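# Marlene Doucette would like you to mend your tea towels

I got to Marlene Doucette's place a bit early, which was a mistake, as she was halfway up a ladder in the carport getting a box down and wouldn't let me help. "Stand there and talk to me," she said, so I did, and by the time she was back on the ground I already had a page of notes and hadn't asked a single question.

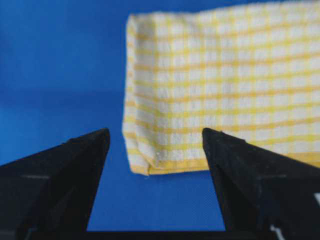 The box was full of cloth. So was the one under it, and so (I would find out) were the linen cupboard, the spare bed and most of the laundry. Marlene has been mending household linen for other people for nine years now, after a working life spent in the office of a furniture importer, and she's the person half our readers seem to have been taught by. Tea towels, tablecloths, napkins, pillowcases, the odd apron. She doesn't do clothes. "I don't do trousers and I don't do zips," she told me before we'd even sat down. "Put that near the top, would you? They still ring."

So there it is, near the top.

We had our tea at the kitchen table, with the good light coming in over the sink, and I asked her how it started. She said it was her mother-in-law's tablecloth, a big damask thing with a burn in it the size of a twenty-cent piece.

"I'd put a vase over that burn for years," she said. "Every Christmas, same vase, same spot. Then one year the vase got broken and I thought, well, now what? I went to the library and got out a book on darning. It was a terrible book. All the drawings were backwards if you were left-handed, and I'm left-handed. I did it anyway and it looked like a spider had been run over."

Does she still have it?

"Of course I still have it! I've never redone it, either. You can't go back and redo your first one."

I wanted to know why tea towels, of all things. You can buy a pack of them for next to nothing, and I'll admit I've put plenty in the rag bag with a hole no bigger than a pea. Marlene gave me a look over her glasses that I think I deserved.

"The cheap ones you can't mend, I'll give you that. There's nothing to sew into, it's like stitching fog. But an old one, a proper linen one that's been through the wash 200 times, that's the best it's ever going to be. It dries a glass properly. People throw them out just when they've got good."

She is a great believer in checks. Plain cloth shows every wobble in your darning, she says, and a printed cloth with a picture on it is worse again (she has strong views on souvenir maps of Tasmania). A woven check gives you lines to follow. You pick a thread colour out of the pattern, run along the stripe as far as it goes, turn, and come back. If you drift, the cloth tells you.

"I start everyone on a check. Always have. Amrit started on one and now look at him."

Amrit is Amrit Gagnon, who came to her as a beginner and these days takes the evening class himself. I rang him later in the week. He told me he'd turned up to his first session with a tablecloth from his grandmother's house and Marlene took it off him, folded it, and put it on top of the fridge.

"She said I could have it back when I'd done ten tea towels," he said. "I thought she was joking. I did the ten. It took me all winter. When I got the tablecloth down I could see exactly how I'd have wrecked it."

I asked Marlene whether that was true, about the fridge, and she laughed so hard she had to put her cup down. "It was the only place he couldn't reach without a chair. I could've said no, I suppose, but he's very charming."

We got onto money at some point. I'm always curious and people are usually too polite to say, but Marlene isn't. She charges by the hole. A small darn is a few dollars, a patch is more, and if you bring in something that's mostly hole she'll tell you to make cushions. She once worked out that she'd done some 900 repairs, and then lost the notebook, and hasn't kept count since. The most she's ever been paid for one piece was $100, for a christening cloth that had been at by silverfish, and she tried to give part of it back.

"It was three weeks of evenings," she said. "But I'd enjoyed it. I listened to the whole of a very long book about Napoleon."

If you've got a drawer of things you've been meaning to fix, here's how she tells people to begin. I wrote this down as she said it, more or less:

- Wash it first. You don't know what you've got until it's clean.
- Hold it up to the window. The thin spots around a hole matter more than the hole does, and your stitches need to start out past them, in the strong part.
- Use thread that's finer than you think. If you're matching old cotton, pull a bit from inside the hem and put it beside your reel in daylight.
- Don't knot. Leave a tail and weave it in.
- Leave little loops at the turns, so there's some give when it shrinks.
- Stop when you're cross.

On that last one she was quite serious. She pulls tight when she's annoyed, she said, and so does everybody, and you can spot it in the finished darn years later. There's a pillowcase in the spare room she calls the council rates.

Needles, I asked? A long darner, nothing fancy. She's been given all sorts of gadgets over the years, including a tiny loom with hooks on it that her friend Hằng Quách swears by. The two of them have been arguing about that loom for as long as they've known each other. Hằng dropped in while I was there, as it happens, with a bag of mandarins, and I got to hear a fair bit of the argument live.

"It's neater," said Hằng.

"It's a little square," said Marlene. "Everything comes out a little square. Holes aren't square!"

"Hers take four times as long," Hằng said to me.

"And who's in a hurry?"

Hằng, for the record, learned from an aunt who took in hotel sheets, and she says they had no patience at all for invisible mending. You went over it on the machine, back and forth, and got on to the next one. She still does her own sheets that way. Marlene closed her eyes while she was telling me this, as if someone were describing an operation.

What neither of them can stand is the idea that mending has to be pretty. They've both noticed the fashion for bright stitches and contrasting patches, and they don't mind it, exactly. Marlene has done a few in red on request. But she worries that it puts off the people who only want their tea towel back.

"I had a young woman say to me she wasn't creative enough to darn. Creative! It's over, under, over, under. My brother could do it, and he can't boil rice."

I asked what she'd like to get better at. She had to think, and ate most of a mandarin doing it. Hems, she said in the end. Old hand-rolled hems on napkins, where the edge has frayed right through and there's nothing left to roll. She's seen it done well once, by a woman in Fredericton called Hélène Cloutier, whom she met on a trip to see her cousins and has been writing to ever since. Hélène sends samples in the post, pinned to card, with the wrong side showing so Marlene can see how it was done. Marlene sends hers back the same way. There was one on the windowsill that day, a scrap of white lawn with an edge so fine I took it for a crease.

"I've tried that one six times," she said. "I'll write to her when I've got it. Or I'll write and say I haven't, she won't mind."

Before I left she asked what I had at home, and I confessed to the rag bag. She told me to go through it and bring her anything linen. I've since been through it and found three, one of them with a scorch mark shaped like the tip of my iron, and they're washed and sitting by the front door. I'm told I'm not to start on the scorched one.

Marlene's beginners' afternoons run through the cooler months and you'll need to bring your own scissors. Evening spots with Amrit fill up faster, so get in early for those. And if you do ring, please, no zips.

*2018-07-28*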